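Restocking a shelf with a two-arm build: tips from a skeptic
516 shares | 48 comments

I went into the Stevstead shared shop thinking a pair of robot arms was a silly way to put groceries on a shelf. I still mostly think so. If you're building one anyway, these tips should spare you some swearing.

1. Build the rack first, from plain pine slats. Ignore anyone selling you a "robot-ready" rack. Soft packs of tissues are a fair first load, and they forgive a clumsy finger.

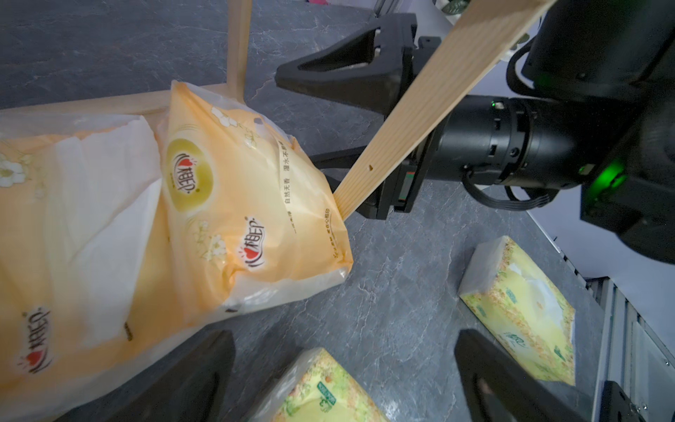 2. Go easy on snack bags. The Ashworth plans tell you to close the fingers until the motor stalls, which is a fine recipe for crumbs. Set a low limit and raise it a little at a time. I'd also aim for the middle of the bag and stay off the crimped end.

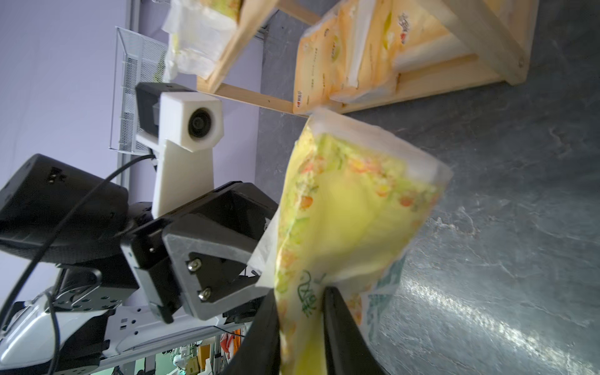 Slow the whole thing down, too. Half speed is plenty, whatever the videos show. With two arms sharing one small table, tie the cables back and run each new move once with nothing in the fingers.

3. Size the bays to the packs. Puffy plastic needs slack, so measure a full pack at its fattest point and add a finger's width. Use screws at the corners, and check them again after a long session.

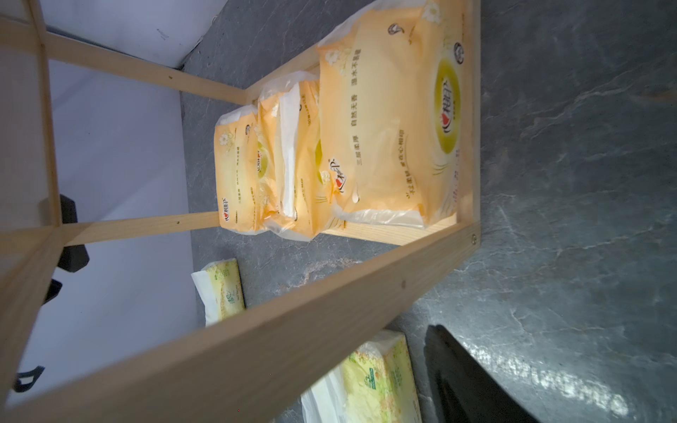

Four soft packs side by side in one bay of the pine rack.

Would I trust it with eggs? No. Ask me again in January.

713 likes | Share | Save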